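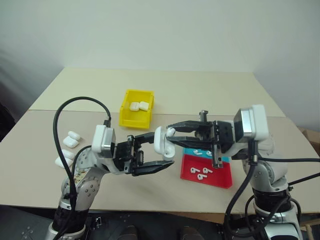 The Sound of a Small Town, Walked Slowly

I had been in Vatemstead for maybe ten minutes when I took my headphones off, and I didn't put them back on until the train home. This is a big deal for me. I listen to something while I cook, while I brush my teeth, while I wait for the elevator. But the woman at the station ticket window had handed me a folded map with a green line on it and told me to start by the weir and keep my ears open, and I figured I could manage one afternoon.

The green line is the town's listening walk. It runs a little over four miles, from the weir on the Ahn down through the old dye works, up behind the church and out to the sheep fields at Flukell, and it has 20 stops. There are no buttons to press and no audio tour. At each stop there's a low stone with a number cut in it, and the map gives you a line or two about what you might hear if you stand there for a while. Then you stand there for a while!

The weir is a smart place to begin, and it is LOUD. You hear one big roar at first, and then after a minute it starts to come apart. There's a low thump under the middle, where the water drops into the deep pool, and a kind of hiss along the near bank where it runs thin over the moss. Walk ten steps downstream and the thump goes away completely. I walked back and forth across that invisible line like a kid playing with a light switch.

Stop 4 is a footbridge with loose planks, and the map suggests you let somebody else cross first. Stop 6 is a brick alley so narrow that your own footsteps come back at you from above. Stop 7 is the bakery's back wall, where you get fans, trays and a radio, and also the smell of cardamom buns, which is a terrible distraction (go around to the front, they're worth it).

The bell is what most people come for. It was cast in 1814 and weighs nearly 4000 pounds, and the town has never been able to agree on what note it rings. The map sends you to three different places to hear it. From the churchyard it's almost too much, more a push on your chest than a sound. From the allotments, a quarter mile off, you get the strike and then a long wobbling hum. And from the top of the hill, with a bit of wind, the strike drops out and only the hum gets there, so soft you wonder if you're making it up. I'd timed it badly and had to wait most of an hour for the hilltop one. I lay in the grass, listened to a fence wire buzz, and had a lovely time.

Similar walks have been popping up all over. Vinditz, across the valley, has had one for years, mostly at night and mostly about frogs. It's wonderful in March, when the ponds get going and you can hear them from the bus stop. The Vinditz walk is rougher than this one, with no stones and a map that looks as if it was drawn on somebody's knee, and I'd happily do it again tomorrow. What the two share is a trust that you'll stay put long enough. Most of the good stuff shows up in the second or third minute, when your own breathing has settled and the birds have decided you're a post.

A few practical things. Wear soft shoes, and leave the crinkly rain jacket at home if the weather allows, or you'll hear nothing but sleeve. Go alone or with someone you're comfortable being quiet around. The stretch between stops 12 and 15 is steep and gets slick, and there's one stile with a missing step. Dogs are fine as far as the church but not on the sheep fields. Maps are free at the station and the library, and the library has large-print ones too. If you'd like company, the year's first group walk leaves the weir on 17th April at six in the morning, in time for the dawn chorus, and it's capped at 200 people, which sounded like far too many to me until I learned that they set off in small batches over two hours.

The last stone is at Flukell, in the corner of a field, beside a dry stone wall with a gap in it that the wind goes through. The map says only "Lean in." So I put my ear near the gap, and there was a note in there, low and breathy, going up and down a little as the gusts came. A sheep coughed behind me. I stayed until my neck hurt, and then I walked down the lane to catch the 5:40, past a garden where someone was beating a rug.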